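Gripper testers wanted: come and tell us which hand is better

Hi, I'm Torunn, and I run the hands-on side of things at Coseck. We're a small outfit in Wumunwood and we spend our days working out whether one gripper is nicer to use than another. Right now we've got two designs on the go and we can't agree on them, so we need people who haven't been staring at them for months. That could be you!

The short version: you hold a gripper in each hand and do ordinary jobs with them. Pick up a cloth, fold it, move it over there, stand a bottle up, put a roll back where it belongs. You do each job with the first design (we call it Flores) and then with the second (Rosum), and you tell us what annoyed you. There's a camera on the gripper that records what the fingers are doing, and later on we use those recordings to teach an arm the same jobs. You don't need to worry about that part. You just need to fold the cloth.

You don't need any background in robotics. I'd go so far as to say it's better if you haven't got one, as people who've used a lot of grippers tend to forgive ours too much. What I'm after is someone who'll say "my thumb hurts" after ten goes and not wait until the end of the session to be polite about it. Left-handers, please, please apply. We've been badly short of you and I have a strong suspicion that the Rosum trigger is a right-hander's trigger.

Sessions run for 2 hours with a proper break in the middle, and you'd do three of them, spread out however suits you. We start at 9 am or 1 pm. Most of the work is done standing at a table or moving between a couple of fixtures, so you'll want comfy closed shoes. Sleeves that push up are good too (a loose cuff gets into the finger joint and then we all have to stop and fish it out).

The rooms are fitted out like bits of a house or a public building, and we do a fair amount in the washroom one. Curved white surfaces, small things on a bench and fabric that never lands the same way twice are exactly where the two designs start to feel different, and it's where the tag tracking gets a workout as well.

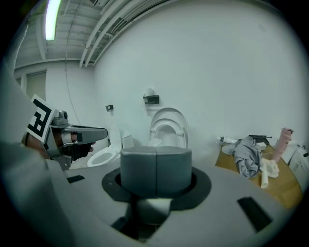
Urs Brunner did the last round and reckons I should be warning people about the weight more than I do. By the second hour, he told me, the Flores felt heavier than it had any right to, and he'd have happily swapped its better fingertips for a lighter handle. He also said the square tags kept drawing his eye at the start and he'd stopped noticing them by the break.

Fair enough, so consider yourself warned! We've taken a bit off the Flores handle since then and I'd love to know whether anyone can feel it. If you've got a dodgy wrist or shoulder, tell me beforehand and we'll do shorter runs with more sitting down. I won't cross you off the list for it. If you've had recent surgery on a hand or arm, please give this round a miss and I'll put you down for a later one.

What you get: $600 for the full set of three sessions, paid by bank transfer within the fortnight after your last one. If you can only manage one or two, we pay you a third for each, no hard feelings. Parking out the back is free, there's tea and coffee, and the biscuits are better than they used to be.

What we keep: the camera recordings, your ratings, and your answers to a short form about grip and comfort. Your hands and sleeves will turn up in the footage, and your face might if you lean in, so we go through the clips and blur faces before anybody outside the team sees them. You can ask us to delete your recordings up to the end of March, and you still get paid. We're hoping to finish with roughly 3,000 clips across both designs, which sounds like a lot until you see how fast a cloth gets folded.

There are 47 places in this round. You need to be 18 or over, able to stand for stretches of half an hour or so, and all right with me asking "and how was that one?" more often than is reasonable. If you wear glasses, bring them. If you have big hands or small hands, mention it when you apply, as I'm trying to get a decent spread and the medium-sized people always sign up first.

To apply, send us a message through the contact form with "gripper testing" in the subject line. Tell me which hand you write with, whether mornings or afternoons are easier, and anything you do that keeps your hands busy. Knitting counts, so does fixing bikes. I read all of them myself and I'll get back to you within a week either way.

Torunn Brekke
Coseck, Wumunwood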